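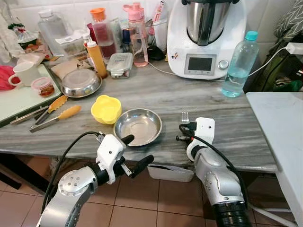
Right arm holding the fork, tines up. Steel dish in the middle of the worktop.

Who decides what is "safe enough" for two arms in a shared kitchen?

Posted in Workshop and Home Automation, Tuesday, June 23, 2020

We have a two-arm setup working at a marble worktop in a kitchen that people also cook in. I have been handed the job of writing the house rules for it, and the more I read the less convinced I am by any of it. The supplier's booklet (Vindesar, if it matters) says the arms are "suitable for collaborative use" and leaves it at that. Collaborative with what in the gripper? A silicone cup is one thing. A fork is another.

The worktop is the normal muddle: tongs, a mug, a glass jar, bottles at the back, a mixer with its power cord trailing across the counter. Both arms have a cable running along the outside, and the left one loops up a fair way. I've been told to "follow the standard" by someone who I don't think has read it.

So what do people do in practice? Do you clear the counter every time? Is there a rule about pointed things? And does a speed limit mean anything once there's metal in the fingers?

Skuseo
Joined in November, 19 posts

grotinholm_bench
The booklet is no use to you and I wouldn't lean on it. "Suitable for collaborative use" is a claim about the bare arm. The standards people look at the whole application, so that means arm, gripper, whatever it's holding and the place it's working in. Change the object and you ought to look at the risk assessment again. Hardly anyone does, in my experience.

ISO/TS 15066 is the one that gets quoted. It gives limits for contact force and pressure on different parts of the body. Those limits are not much comfort with a fork, as the same push through four thin points is a very different pressure from the same push through a rubber fingertip. It also says contact with the face and head is to be prevented as far as you can manage, and a fork held tines up over a counter is a thing people lean over.

What we wrote at Grotinholm, for what it's worth:

Knives and anything sharp: nobody within reach while the arms are powered. No exceptions for "just moving the mug".
Forks and skewers: the same rule. We argued about this for weeks and I still think it was right.
Glass stays out of the working area unless the task is about glass.
No loose mains cords across the counter. Move the appliance or unplug it and coil the lead.
Arm cables get checked at full stretch and fully folded, both arms, before the first run of the day.
The stop button is where the person stands, and it gets pressed once each morning to see that it works.

I wouldn't clear the whole counter. If the job is to work in a messy kitchen then an empty worktop tests nothing. Decide which clutter is allowed and write that down.

On speed: slow helps, but only if the limit is set in the safety controller. A number typed into somebody's script is a wish.

kramer_fan_2711
Just put tape on the floor and tell people to stay behind it. We've done about 2,000 runs with a Kramer gripper and never had so much as a scratch. People overthink this stuff. Blunt the fork with a file if you're that bothered

tiles_and_solder
Tape is fine as a reminder but it doesn't stop anything, and a run of good luck isn't an assessment. I'd want to know how many of those runs had a person standing near.

Two things to add to the long answer above. First, ask what the fingers do when the stop is pressed. Some grippers let go and some hang on, and you want to know which before there's something pointed or heavy in them. Second, food. If the people who cook there are going to eat off the same worktop, somebody has to own the wiping down, grippers included, and check that the grease in the joints is the food-safe sort. Ours wasn't. The supplier had said it was, and it took three emails to get the data sheet out of them.

As to who decides, it's normally whoever puts the system together and whoever runs the place. If you bought the arms and built the rest yourselves, that's you on both counts. Get the rules signed by someone senior to you before you pin them up.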